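ブロルモント通信 6月号

編集後記にかえて:会議室の椅子をめぐる、やや長い話

二階の小会議室の椅子について、先月号で「近く入れ替えます」と書いたところ、思いのほか多くのお便りをいただいた。本誌の読者がこれほど熱心に編集部へ手紙を書いたのは、食堂のカレーが甘口に変わったとき以来である。あのときは甘口のまま押し切られたので、今回も過度な期待はなさらないでほしい。

発端は、総務のロシオ・レデスマさんが引き出しの奥から見つけた古い備品台帳だった。台帳によれば、ブロルモントの建物には椅子が554脚ある。誰がいつ数えたのかは書かれていない。表紙には几帳面な字で「確定」とあり、その下に別の筆跡で「たぶん」と添えてあった。私はこの二人目の人物に会ってみたい。

小会議室の椅子は、座り心地が悪いことで知られている。背もたれは人の背中にあるはずのない場所を押してくるし、座面は前へ傾いていて、油断すると体が机の下へ滑っていく。前の編集長はこれを「会議を短くする設計」と呼んで擁護していた。ところが実際には、座り直すたびに話が途切れるので、会議は長くなった。立って話せばいいという意見も出たが、その意見を検討する会議がまた座って行われた。

候補に挙がったのは二種類である。ひとつはルサという名の、細身で見た目のよい椅子。もうひとつはタピアという、どっしりとして見た目のよくない椅子。試しに一脚ずつ借りて、給湯室の前の廊下に並べておいた。感想を書く紙も置いた。ルサには「品がある」「足が長く見える」「十分で腰が終わった」、タピアには「眠い」「実家」「本当に眠い」とあった。紙の隅には、椅子とは関係のないラーメン屋の評価も書かれていた。こちらがいちばん詳しかった。

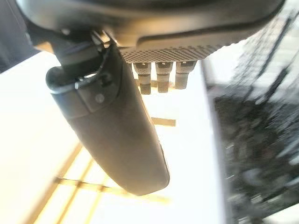 タピア派の言い分

校閲のソン・ダンさんは、早くからタピアを推している。理由を聞くと、三十分座ってみて一度も椅子のことを考えなかったから、という答えだった。よい椅子とは存在を忘れられる椅子なのだそうだ。言われてみればもっともだが、三十分後のダンさんは校正紙に頬をつけて眠っていたので、忘れていたのは椅子だけではないように思う。なお、その校正紙に残っていた誤植は先月号の四ページにそのまま載った。「懇親会」が「根親会」になっていた件である。根のつく親しさとは何か、というお問い合わせもいただいたが、答えは用意していない。

ダンさんのもうひとつの主張は、肘掛けである。タピアの肘掛けは幅があり、湯のみが置ける。置いてよいとは説明書のどこにも書いていないが、置けるものは置かれる。廊下の一脚には、もう丸い跡がついている。返却のときに誰が謝るのかは決まっていない。

ルサ派の言い分

対するルサ派の中心はレデスマさんである。小会議室は狭く、タピアを六脚入れると扉が最後まで開かない。レデスマさんはこれを確かめるために、床に養生テープで椅子の形を貼り、その中を歩いてみせてくれた。たしかに、いちばん奥の席に着くには、全員に一度立ってもらうか、先に来ておくしかない。もっとも、会議に先に来る人が増えるならそれはそれで、と口をすべらせたところ、たいへん静かな目で見られた。

ルサは重ねられるという利点もある。重ねて隅に寄せれば、昼休みに体操ができる。体操をする人がこの建物にいるかどうかは別の話で、去年配られた体操の手引きは、いま私の机の脚の下に敷かれている。おかげで机はがたつかなくなった。健康の役に立っているかはともかく、仕事の役には立っている。

第三の道

読者からは、修理して使い続けてはどうかという声も届いた。近所の家具屋ストゥロデオに見てもらったところ、店主は今の椅子を裏返し、しばらく黙ってから「これは、こういう椅子です」と言った。壊れているわけではないらしい。座面の傾きも背もたれの角度も、作った人の考えたとおりなのだという。壊れていないものは直せないので、見積もりは出なかった。

代わりに座布団を勧められ、一枚だけ買ってみた。色は辛子色である。敷いてみると滑る速度が上がった。現在は私が自宅へ持ち帰り、猫が使っている。猫からの評価は高い。

というわけで

結論は来月に持ち越しとなった。試用の二脚はもうしばらく廊下にあるので、まだの方は座ってみてほしい。感想の紙は新しいものに替えてある。ラーメン屋については裏面に欄を設けた。

座布団の代金は編集部の雑費から出した。領収書の但し書きが「猫用品」になっているのは店主の書き間違いで、私が頼んだわけではない。レデスマさんには説明を済ませてあるが、返事はまだもらっていない。

お便りは二階の棚の青い箱へどうぞ。カレーの件は引き続き食堂あてにお願いします。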